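2024-05-14
Putter bench, loft and lie checks, Pomholm order

Picked up where the November entries left off. Dovier mallets, 34-inch build, Swanepoel shafts. Jacobus wants static numbers on all of them before anything goes near the practice green.

Gauge zeroed against the reference block. Repeated the zero after the first head because the clamp had crept. Second zero held.
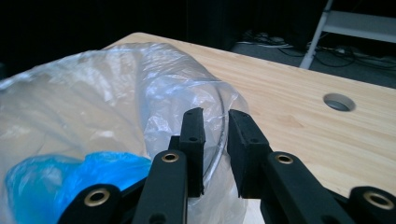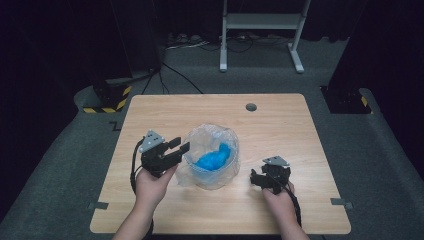 Bench, clear plastic bag on the table in both.

Loft first. Spec is 4 degrees. Heads A through C read on spec. Head D reads 5 and does so every time I reseat it, so I am calling that the head and not the fixture. Bent back to 4 in the soft jaws, small moves, checked after each. It sprang slightly on the last one and needed a further nudge. Hosel shows no marking.

Lie is less tidy. Dineo's sheet says 2 degrees flat of standard for the whole order, but the sheet does not say whose standard. Darnetti and Dovier start from different lie angles and the previous batch was Darnetti. I have assumed Dovier, given that these are Dovier heads. If that is wrong, every one of them comes back to the bench. Left a note on her desk. Do not glue anything until she answers.

Swing weight on the dry-fitted clubs: heavier than I expected with the stock sole weights. The grips on the spec sheet are the light ones, which accounts for part of it. Did not chase the rest today. Suggest weighing bare heads and cut shafts separately before swapping any weights.

Shaft notes. Tip diameter is good on the first bundle. One in the second bundle binds halfway into the hosel. Deburred the hosel, same result, so the shaft is oversize at the tip. Set aside with red tape on the butt end. Do not sand it to fit. Swanepoel will want it back unaltered.

Roll test on the mat, head A only, 134 putts logged by Jacobus over the morning. Start line is consistent. Distance scatter is wider toward the end of the session, and he says he was tired by then. I would discard the late block and repeat it fresh instead of reading anything into it. Raw sheet is in the drawer under the loft gauge.

Open items:
Lie reference, Dineo to confirm.
Recheck head D after it has sat overnight.
Bare head weights, all heads.
Return slip for the tight shaft.
Epoxy tube in the cabinet is near empty. Order more before assembly.
Clamp pad on the gauge is worn on one side, probably the source of the creep this morning. Jacobus has a spare.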